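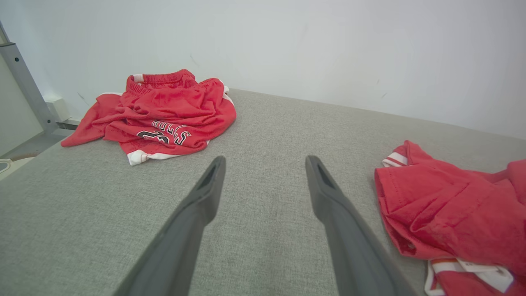

Are wrist camera folding demos worth anything if the clothes never change?

Posted by Raili Savolainen in Learning from Demonstration

I've inherited a cloth handling project at our Dernville site and I'm having trouble believing the numbers. The set has 657 recorded episodes of picking up and folding clothes on a gray padded surface, and a lot of them look like the one at the top of my post: red shorts in a heap on one side, a red top bunched up on the other, fingers open, white wall behind. The policy trained on it scores well on our own checks. Then I put a dark green towel down and it hovered over the towel until I stopped it.

The vendor (Drivotton) says the fix is more data and has quoted us for another 200 episodes. I'm not convinced. If they're 200 more of the same, what am I paying for? I also wonder whether the thing has learned "go to the red blob" and very little about cloth. Has anyone here tested for that in a way that doesn't take a month?

Edited to add: single arm, two fingers, wrist view only. No overhead camera, and I can't get one approved before May.

Tambunan
More data always helps. We started with a small set and it was bad, then we got a bigger one and it was good. I would take the quote.

Eero Tuominen
I'd hold off on the quote. "More data always helps" is what people say when they haven't looked at which data they have.

Your red blob worry can be checked in an afternoon. Take 48 starts you already know the policy handles, lay them out again as closely as you can, and swap only the color. Same kind of shorts, same heap, same spot. If it falls apart, you have your answer and it cost you a few pairs of shorts. Then go back to red and change the shape: a red towel, a red sock, a red plastic bag. If it goes for the bag with the same confidence it goes for the shorts, I wouldn't trust your score for anything.

Also look at how your own checks were split. If episodes from one session landed in both training and test, the test is mostly asking the policy to remember that session. Split by garment and by session and run it again. I did this on a set at Brultcombe and the nice number went away. Nobody enjoyed that meeting.

A few other things I'd look at in your picture. Both garments have white trim, and one has lettering on it. Those are strong edges for a camera that close, and it may be steering by them – try the shorts inside out. The wall has small marks on it too. I doubt they matter much, but hang a plain sheet over it for 4 runs and see.

If you do end up buying episodes, put the variety in the contract: garment types, colors, starting positions, lighting. A count alone tells you how long somebody sat there.

I can't say any of this will get you to towels. Wrist view only is hard for cloth, and I haven't seen a demo of it that I'd bet a budget on.

Raili Savolainen
Ran the first part. Blue shorts, same layout: it did reach for them, but late and off to one side, and it missed the waistband more than it caught it. So partly color, I guess? The split is by episode, as you feared. Redoing that before I talk to Drivotton again.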